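Home | Small Spaces | Kitchens | Outdoors | Your Stories | Search

Sweeping up with the woman from unit 338

I'd been in the flat for all of a minute when she told me to take my shoes off, put the kettle on and stop looking so worried about the floor. "It's tiles, love, it's seen worse." She's lived in the Bultwood building for years, on the second storey, and she's become a bit of a legend in the Ovevetti newsletter for her letters on keeping a small room clean. I wrote and asked if she'd talk to me about brooms (truly, brooms!) and she wrote back the same afternoon with one line: come in November, bring biscuits.

So I did. We started with handles, because that's where she wanted to start.

"People buy a broom by the head," she said. "They squeeze the bristles like they're testing an avocado. And then the handle's too long and they're knocking the wall every second stroke. In a bedroom you want a short one. A bright one too, so you can find the thing."

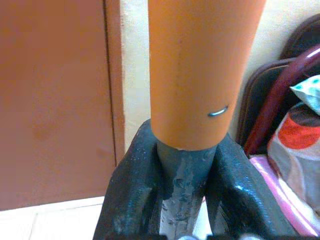

She's firm about colour. Her favourite cleaning gear has always been orange or red, a habit she picked up from her mum, who ran a guest house and lost every grey dustpan she ever bought. I asked if it was really that hard to lose a dustpan. "You'd be amazed what goes under a bed," she said, and gave me the look of somebody who has been under plenty of them.

That got us onto beds, and dust, and why she sweeps a bedroom before she vacuums it (if she vacuums it at all — she's not keen). Her routine takes 4 songs on the radio. First song, everything small comes up off the floor and goes on whatever flat surface is handy. Second song, under the bed. Third, the corners and behind the door. The last one is for putting things back, and she admits that's the song she tends to sing along to and do nothing.

"I used to have a rule that every little thing went straight to its proper home," she told me. "I never finished! I'd pick up a hair tie, walk it to the bathroom, and then I'd be cleaning the basin. Now it all waits its turn."

Cups are the worst of it, in her view. Cups wander. She once found a favourite one at a neighbour's place, full of clothes pegs, and was too polite to ask for it back.
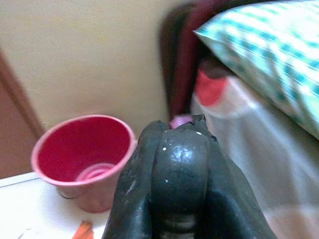

A cup against the cream wall, with the bed just beyond.

I wanted to know about plastic, and whether she'd ever been tempted by the nice enamel things you see in the shops. She laughed so hard she had to put her tea down. She'd bought an enamel bucket once from Kesov, a hardware shop near her old place, and carried it home up 2 flights of stairs. "Weighed a ton before there was a drop in it. And the noise when you put it down! The man downstairs thought I was moving furniture." These days she'll take a plastic bucket any time, and she doesn't mind if the colour has gone off a bit.

Her other great subject is where a broom should live. She doesn't like them standing on their bristles (they splay, and then they flick the dust about instead of gathering it), so hers hangs up when she's done. She also gives the head a good wash in soapy water every so often and lets it dry lying flat. I confessed that I had never washed a broom in my life and she went quiet for a moment, then offered me another biscuit.
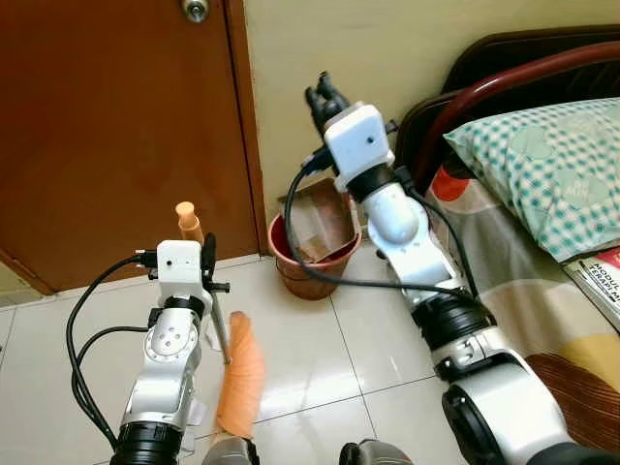

What she'd tell a first-time renter

"Start at the wall furthest from the door and come back towards it," she said straight away. "And do it in daylight, around ten in the morning if you're home, when you can see the fluff."

She'd also skip the big cleaning kits. One short broom, one pan, one bucket, a couple of old cloths. Spend what's left on a decent mat for the front door. I wrote that down and have since bought the mat.

On the way out she handed me the rest of the biscuits, and I could hear the radio going back on before I'd got to the stairs.

Recent stories
The 201 bus and the world's heaviest armchair
Drying washing indoors when it won't stop raining
A linen cupboard in a hallway
Reader letters: what do you keep under the bed?

Contact us | Copyright Ovevetti newsletter | Back to top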